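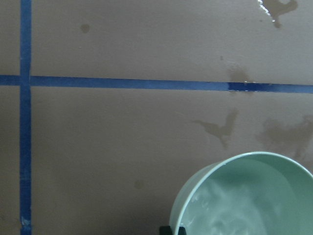

Blue tape on brown: two strips crossing, with patches of water.

Do you live in or near Erside, and do you have an opinion about board games? I'm looking for people to try mine. It's called Tristitz, it's a trading game for two to four players, and I've been fiddling with it for more than 200 evenings (my family stopped asking a while ago!).

I need players for Wednesday sessions in February, 7pm at the Wultgate workshop, top floor, and there's a lift. You'll play one full game, moan about the rules as loudly as you like, then fill in a short form. Allow two and a half hours — three if someone insists on reading every card aloud.

You don't need to be any good at games. I'd love a few people who normally hate them, and anyone who's played my last one, Etim, is very welcome back. You must be over 16 and happy to sit with strangers.

I can pay £50 for the evening, plus bus fare, and there'll be soup. Want to come? Drop me a line through the contact form with the dates you can do and any food you can't eat.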